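ブラステハムの卓球クラブ「トーソヴェル」に所属するアグネス・エンゲブレットセンが、トルヴィク・オープン女子シングルスで準決勝に進んだ。クラブの選手が同大会の4強に入るのは初めてとなる。2018年12月、練習を終えた本人に話を聞いた。

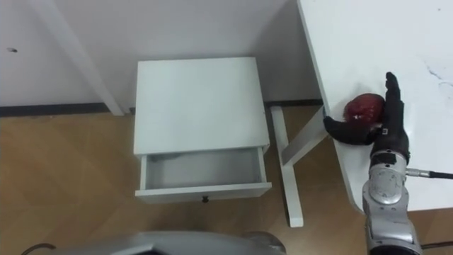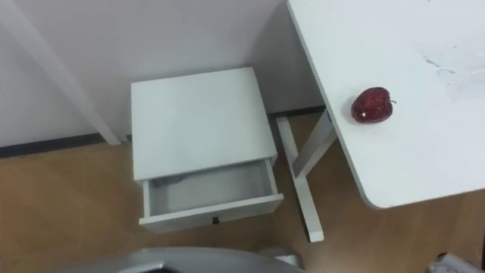
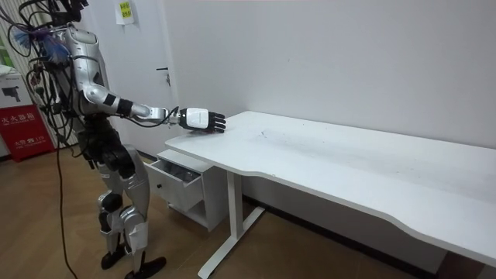 準決勝はゲームカウント2-4で敗れた。エンゲブレットセンは「2ゲームを先に取ったあと、相手がサーブを短く変えてきた。台上の処理が甘くなって、そこを狙われた」と振り返る。映像は翌朝に一度だけ見たという。「第3ゲームの9-9でロングサーブを出したのは失敗だった。ほかは、おおむね力どおりの結果だと思う」

大会前の世界ランキングは201位。第1シードと当たった2回戦は、フルゲームの末に勝った。「バックに集められるのは分かっていたので、先に回り込むと決めていた。抜かれた球も多かったが、途中で変えなかった」

転機は6月だった。右肩を痛め、国内の団体戦を欠場した。球を打てない期間は30日続き、その間はフットワークとサーブの構えの確認だけをした。指導するシーグルン・ヘグルンド・コーチは「本人は早く戻りたがったが、待たせた。復帰してからフォアの振りが小さくなり、戻りが速くなった。肩をかばった結果なので、狙って直したわけではない」と話す。

用具も替えた。フォア面のラバーを以前より軟らかいものにし、ラケット全体を軽くした。慣れるまでに時間がかかり、秋の最初の大会は1回戦で負けている。「あのときは元に戻そうかと考えた。コーチにもう1大会だけ使えと言われて、そのまま使っている」

競技を始めたのは父の職場にあった台がきっかけで、17歳までは地元のリーグにしか出ていなかった。国外の大会に出るようになってからは、遠征費の一部を地元の食品会社ヴォーコが負担している。残りは自費で、平日の午前は会計事務所で働く。「午後から夜まで練習できるので、不満はない。移動の日に休みを取るのが少し大変なくらい」

次は年明けの国内選手権に出る。ヘグルンド・コーチは台上のレシーブを課題に挙げ、左利きの練習相手を増やす予定だという。エンゲブレットセンに目標を尋ねると、「まずシードを守ること。組み合わせがまだ出ていないので、その先は見てから考える」と答えた。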